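Learn > Sports > Ball Games > Rugby League for Beginners

Search this section Enter a word Go

What Is a Set of Six?

In rugby league, the team with the ball is given 6 tackles in which to score. This group of tackles is called a set. After each tackle, the player with the ball stands up and rolls it back with one foot.

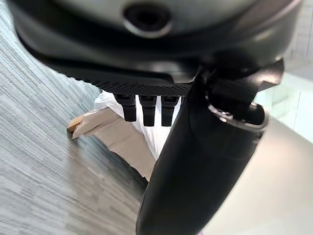 A teammate behind picks up the ball, and play goes on. Passes may never be thrown forward. If the team is tackled for the last time, the other side takes over, so most teams kick before that happens.

Young players at the Ruawai club learn these rules in January, before the season opens. Kicking a goal after a try adds 2 points to the score.

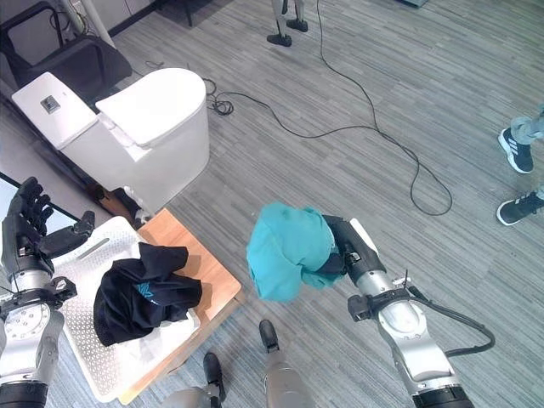

A white toilet with its lid closed, on striped carpet.

Words to know: set, tackle, try, goal.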